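Filed under: Short Fiction / Work and Machines

The Long Way Across

Frida Juhl had 100 runs to finish before the Skyrme people came back for their answer, and the robot had started going left.

It was a small thing. Warko was supposed to cross the plaza at Skuriswood by whatever path it judged safest, using only what it saw. It had no map. The method was hers: show the robot hours of its own driving, let it learn which views came before trouble, and have it steer away from those. She called the program Flornix, after a cough syrup from her childhood, and had been sorry about the name since August.

"Left again," said Gwilym Ifans. He had the laptop on his knees.

"How far?"

"A body width. Same as the last one."

She wrote it down. The sky had been gray all morning and she was glad of it. Sun put hard shadows in the joints between the slabs, and the robot took shadows seriously.
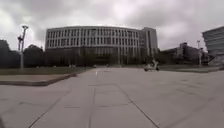
The plaza at Skuriswood, looking toward the curved building.

They went back over the recordings in the van with the heater on. Gwilym thought it was the scooters. People cut across the paving on them, and a scooter had been the cause of the only real stop in the training set, run 7, when Warko had braked hard enough to lose a wheel cover.

"So it remembers the scooter," he said.

"It doesn't remember anything. It has a number for how bad a view is."

"Then it has a bad number for that spot."

She pulled up the scores. He was right that they rose near the middle of the plaza, but they rose whether anyone was riding there or not. She blanked out the right half of the picture and ran it again. The scores stayed up. She blanked out the sky and they stayed up. When she blanked out the paving, they dropped to almost nothing.

"It's the ground," she said.

Gwilym took his jacket and went out to look at the ground. She watched him through the windshield, walking bent over like a man who has lost a key. He crouched, put his palm flat on a slab and rocked his weight on it. Then he waved her over.

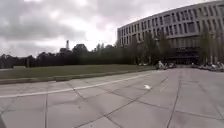

The slab moved. It tipped a little when he leaned on one corner and came back with a dull knock. She had crossed it dozens of times with a coffee in her hand.

"There's nothing to see, though," she said. She got down on her knees. The joint was maybe a shade darker on one side.

"Something to see for somebody."

They pulled the tilt readings, which the method never used. In 707 of the 772 crossings that touched the slab, the robot had rocked. Flornix had only ever been given pictures, and labels for where the ride went wrong, and a rocking body counted as wrong. Frida had set that threshold herself, late one night, and thought it too low.

She wrote to Skyrme on 10th November. She said the drift was a correct response to a fault in the paving, and that she had nearly trained it out. She took out the word "nearly" and then put it back.

Skyrme asked if the robot could be made to go straight anyway, for the demonstration. Visitors would expect straight.

"What do I tell them?" she said.

Gwilym was packing the cables – he always did them in the same order, longest first. "Tell them to fix the slab."

She did. It took them a long time to answer, and in the meantime she ran the remaining crossings. Warko went left on every one. By the last of them, walking behind it with the stop button in her pocket, so did she.

Tags: short story, robots, research, workplace

3 comments

marlpit
I lay paving for a living and a rocker is exactly like that. You can stare at it all day. Liked this.

Odette K.
Did they fix the slab?? I wanted one more page.

hollis_b
The part with the word "nearly" got me. I have sent that email.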